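五一不出门，跟桌子过

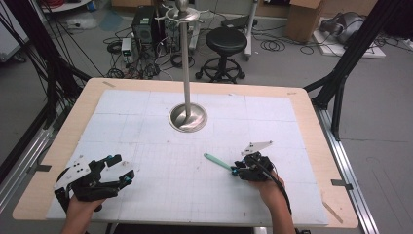
图：Yến Tô 摄

2008年5月1日，别人都在路上堵着，我在工作间里跟一张桌子较劲，一整天！

先说桌面吧。上面铺的是一大张白色的格子板，浅灰的细线，隔一段有一道淡淡的缝，分成一块一块的大方格。边上是浅色木头的桌框，我一直很喜欢这圈木头，摸着舒服，看着也暖和，要是整张都铺满白板，那就太像诊所了。板子的角上拿灰胶带粘着，丑是丑了一点，可是我试过双面胶，揭的时候把底下撕掉一层皮，心疼了一个礼拜。灰胶带撕得干净，顶多留一点黏，拿酒精擦擦就好。

白桌面这件事，我和Begoña Valcárcel吵过好几回。她是深色派，说白的不经脏，茶杯放一下就是一个圈。我说就是要它不经脏呀，脏了才看得见，看得见才会去擦。她家那张黑胡桃色的大桌子，有一回我趴上去写明信片，袖子底下全是饼干渣，写完站起来像刚从面包房下班。（Begoña你要是看到这段，别生气，饼干很好吃。）

格子的好处我是慢慢体会到的。本来只图裁纸的时候有个参照，后来发现摆东西也顺手了：剪刀沿着线放，尺子沿着线放，哪样歪了一眼就看出来。Halldóra Laxdal笑我说，你这哪里是工作台，是围棋盘。她自己的桌子我就不描述了，给她留点面子，反正上次我们在那底下找一卷线，找出来14支笔，有7支还是能写的。

然后是那根不锈钢的杆子。底座圆圆的，有一点凹，像个浅碟子，亮得能反光，上头有个弯弯的银色钩子。我对这种东西完全没有抵抗力，在Trastine逛的时候来来回回看了三趟，店员大概以为我要偷。买回来才想，挂什么呢？先挂了围裙，太重，看着总觉得要倒；又挂了一串干薰衣草，掉得满桌都是，白桌面配紫渣子，擦了半个下午。现在它大部分时候就那么光着站着，我倒觉得挺好看。Obaidul Ranasinghe建议我挂漏勺和小勺子，说他外婆的厨房里就有这么一根，煮完东西勺子往上一挂，顺手得很。可是这里又不是厨房！不过话说回来，我这儿的勺子还真不少，调颜料的、舀胶的、搅蜡的，都是从家里一把一把"借"过来的，借了就没还过。

说到这个，薄荷绿的那支小柄，一头带一点蓝绿色的小帽，衬着白桌子真是好看，清清爽爽的。我最近就是迷这个颜色，从去年12月开始的，那会儿天天灰蒙蒙，看见一点薄荷绿就觉得牙都刷过了。家里先是换了一块抹布，接着换了牙刷杯，再接着差点换窗帘，被拦下来了。拦我的人说，你换窗帘可以，先把上一幅的边缝完。好吧，上一幅的边到今天也没有缝完，折在柜子里，针还别在上头。

今天的正事其实是定规矩。我给自己写了一张纸条，贴在门背后：桌上只留正在用的东西，用完归位，不许"先放一下"。"先放一下"是万恶之源，我跟你们讲，我从前那张桌子就是这么没的，先放一下报纸，先放一下快递盒，先放一下要洗的杯子，最后我是蹲在地上干活的。搬到这边以后发了誓，桌面归桌面，杂物归杂物。

杂物归到哪儿去了呢……归到地上去了。那一大摊黑线，我每次看见都假装没看见。电脑机箱也在地上，旁边还有个白灰两色的小盒子，线就从那一片铺开，缠来缠去，吸尘器一靠近就咬住。Debashish Mondal给我出过主意，说用魔术贴的扎带，一根线一个标签，写清楚从哪儿到哪儿，以后要拔哪根就拔哪根。道理我都懂，扎带我也买了，一包22根，现在还没拆封，就放在……嗯，我得找找放在哪儿。

黑色那张圆凳倒是要夸一夸。星形脚带轮子的，坐着一蹬就能滑出去，拿东西都不用站起来。缺点也是这个，人变得特别懒，而且地上有线的时候，滑到一半会突然刹车，整个人往前一栽。所以还是得理线，绕了一圈又绕回来了。

旁边那个带轮子的白架子也是同样的道理，凡是带轮子的我都喜欢，扫地的时候推走，扫完推回来，不用搬不用拖，腰不受罪。要不是桌子太沉，我连桌子都想装轮子。Halldóra说装了轮子的桌子画直线会跑，这话有理，暂时作罢。

对了，木框右下角那儿有一道铅笔印，斜斜的，我拿橡皮擦过，擦淡了一点，没有全掉。有没有人知道木头上的铅笔印怎么弄？砂纸我不太敢，怕磨出一块白来，到时候比铅笔印还显眼。面包心我听人说过，是真的管用还是哄人的？留言告诉我一声。

晚上吃的是冷面，黄瓜切得太粗，凑合。明天要是不下雨，就去Brulamham那边的旧货摊转转，想找个浅一点的托盘，放小零碎用的。白的或者薄荷绿的都行，别的颜色我会忍住。应该会忍住。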